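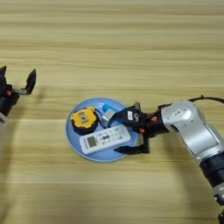 What do you do with the small things that never have a home? Put them all on one plate, and empty the plate once a month.

Posted in May by Smaranda Olteanu

I have been doing this since we moved into the flat on Danlow Road. The old place had a drawer for odds and ends, and by the time we left you couldn't open it without a ruler. I packed it last and threw most of it away. There were keys for a bike I sold years ago and a great many plastic curtain hooks.

The new kitchen has 2 drawers and both are full of cooking things. So I took a light blue plate from the set my aunt gave us, the one we never eat off, and put it on the table. Anything without a place goes on it. At the moment that means the yellow tape measure, the remote for the air conditioner and a little thing with a blue cap.

The tape measure is out because of the shelves. The alcove by the window is 592 mm wide at the back and a bit less at the front, so a standard 600 shelf won't go in. I measured it several times hoping for a different answer. Brândușa Chiriac from downstairs has the same alcove and had hers cut at Ardeleanu, the timber place behind the station. They charged her 16 for the cutting and she had to wait until the next morning. I'll probably do the same.

The remote used to live on top of the fridge, where it slid down the back. We have had it out of there with a coat hanger more than once. I looked at those wall holders you stick up with tape, but the paint in here is soft and I don't trust it. On the plate it is easy to find, even at two in the morning when the bedroom is too warm.

A few rules I've ended up with:

No post. Letters go by the door.
No coins. They go in the jar.
If it doesn't fit on the plate, something has to come off.
At the end of the month everything goes back where it belongs or gets a place of its own.

I did try a proper desk tray before this, with compartments. It cost 70 and the compartments were all the wrong size for what I own. My sister has it now and keeps sewing things in it.

The tape measure will go back in the toolbox once the shelves are in. I still need to decide between two boards or three, and whether to paint them before they go up or after. Brândușa painted hers after and got it on the wall.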